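Judholm hand grippers, 2 weeks in: can machines do the dishes yet

Short version for people in a hurry. No. Not yet. But these are the first bit of kit I've used that made me think the answer might change while I still own the same kitchen.

Longer version. I've been reviewing household automation stuff on this page for a while now, mostly vacuums and the odd window cleaner, and readers keep asking the same thing, when can I buy one that clears the table. So in June I put my name down for a pair of the Judholm hand-held grippers. You hold one in each hand, you do the chore yourself using only the jaws, and the recordings go toward teaching an arm to do it later. Not a finished product. Closer to a pair of very expensive tongs with cables out the bottom.

Took ages to arrive. Box was fine. Manual was not fine, more on that.

What I tested

Table chores only. Bowl onto tray, bowl off tray, tray to the side, cups, spoons, a folded tea towel. I did 251 goes in total across the two weeks, which sounds like a lot untill you find out how short each one is. My rule was simple: if I can't do it with the grippers, with my own eyes and brain and arms behind them, then a machine with the same fingers has no hope.

Bowls

Good. Better than good. You open the jaws, drop one finger inside the bowl and keep the other outside, close on the rim and lift. First few tries I squeezed way too hard and the bowl tipped toward me. After that you learn to come in a bit steeper and it sits level. A bowl with a decent rim is about as easy as this gets, and I reckon a robot would manage it most days if you always left the bowl in the same spot. My kids do not leave the bowl in the same spot.

Wide shallow bowls are harder. Nothing to hang on to, and they swing.

Trays

Hmm. Low rim, rounded corners, flat on the bench. The jaws want an edge to get under and there isn't one. What works is two hands, one gripper each side, pinch the rim and lift together. What does not work is one hand. I tried it one handed maybe 10 times in a row out of stubbornness and the tray just went for a walk. Sliding it to the edge of the table first and grabbing the bit that hangs over is a cheat but it's the same cheat I'd use with my own fingers if they were full of something.

Anything on the tray makes it a different job. Loaded tray with a cup on it, two grippers, me sweating. Got it across the table. Would not trust a machine with it, not with a hot cup.

Cups and spoons

Cups by the wall, fine. Cups by the handle, no. Spoons off a flat table are miserable, the tips skid over the top and you end up chasing the thing. Spoon out of a bowl is easier, it's already leaning on something so there's an end to grab.

Tea towel

Picking up, easy. Folding, forget it. I got a half fold that my partner described as "dropped". Every demo video you see of a machine folding laundry, look at how long it takes, then look at whether the video is sped up.

Comfort

The grip itself is okay. Thumb rests on top, fingers wrap around, wrist fairly straight. My hands are on the larger side. Smaller hands will have a harder time, my sister gave up after one bowl. Weight is noticeable by the twenty minute mark, and it's all forward of your hand so you feel it in the forearm and not the shoulder. Take breaks. I didn't and regretted it.

Cables. Biggest gripe by a mile. One out of each handle, and they have opinions. Working in close you get a loop coming up beside the thing you're trying to grab. I've had the left one knock a spoon on the floor. Taping it to my sleeve helped a bit. If Judholm does a second version, please, either lose the cable or bring it out at the elbow somehow.

The manual

Eleven pages, most of them warnings. The page on opening and closing the jaws is good. The page on setup assumes you have a proper station with posts and rails and overhead gear, and if you've only got a kitchen table you're on your own. I emailed Alcides Trindade at Pacheco, who do the support over here, and he wrote back the same day with a much better set of notes. Why those notes aren't in the box I don't know. Main tips from him:

Put something plain and pale on the table, and keep it flat.
Start every go with the jaws open.
Go slower than you think. Then slower again.
Don't fix a fumble by grabbing faster. Stop, open, come in again.

That last one changed my results more than anything else. My fumbles dropped right off once I quit stabbing at things.

Versus the Cleton

I had a loan of the Cleton pair last year so people will ask. The Cleton is lighter and the handles are nicer. Jaws are worse, softer tips, and they bend on anything with weight. For bowls I'd take the Judholm every time. For cloth maybe the Cleton. Neither is a toy and neither is going to unload your dishwasher.

Price

$400 for the pair on the early list, and they tell me it's going up. For a curious person that's a lot of money for the privilege of doing your own dishes slowly. For a school workshop or a small shop wanting to see what part handling is like with two fingers, it's fair. A mate at a packing place in Clonalton tried mine on their small bins and came away thinking bins yes, bags no. Matches what I found at home. Stiff things with a rim, yes. Floppy things, flat things, anything full, no.

So can machines do chores yet

My honest scoring, for the fingers only, never mind the brains:

Bowl to tray: yes
Cup to tray: mostly
Tray to bench, empty: yes with two hands
Tray to bench, loaded: no
Cutlery: only if it's leaning on something
Towels: no
Wiping down: didn't try, didn't dare with the cables

And remember that's with a person doing the looking and the deciding. I know where the bowl is. I know it's slippery today. I can hear my daughter coming before she bumps the table. Take all that out and you've still got the same two fingers and a lot less to steer them with. I'd guess the table gets cleared by machine in a cafe, where every bowl is the same bowl, well before it happens in a house.

Would I buy again. Yes, but I review this stuff for fun and my judgement is poor. If you want help in the kitchen get a second dishrack. If you want to know why the help is taking so long, a fortnight with these will teach you, your forearms especially.

Will do a follow up on cups with lids when I get a minute. Questions in the comments, I'm slow but I do read them.

Posted December 10, 2019

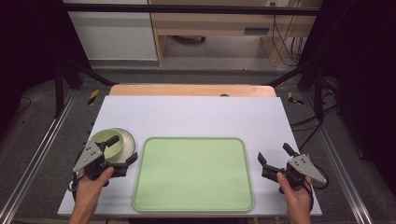
Bowl and tray, left jaws either side of the rim, right gripper open.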